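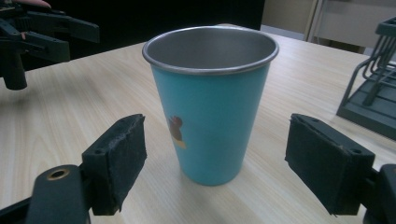 Steel tumbler with a coated outer wall and a bare rim.

Removing tea stains from stainless steel cups

Tea leaves a brown film on steel that washing-up liquid will not shift. The method below uses bicarbonate of soda and suits any cup with an unlined steel interior. Do not use it on aluminium, which darkens.

You will need
Bicarbonate of soda, 8 g
Hot water, 600 ml
A soft bottle brush
White vinegar (hard water areas only)

Method
1. Rinse the cup and take off any lid or seal. Seals are washed separately in warm soapy water.
2. Put the bicarbonate in the cup and add 100 ml of the water. Stir until it stops looking cloudy.
3. Top up with the remaining water to just under the rim. Smaller cups will not need all of it.
4. Leave for two hours. Heavy staining can be left overnight.
5. Brush the base first, then the wall, working upwards.
6. Empty, rinse twice and dry upside down on a rack.

If a chalky ring remains, it is limescale. Wipe it with vinegar on a cloth and rinse straight away.

Coated outsides
Keep scouring pads and bleach off painted or powder-coated surfaces. Printed designs wear fastest, so wash these by hand with a sponge.

Page checked in November by Graciela Urrutia, Bretness.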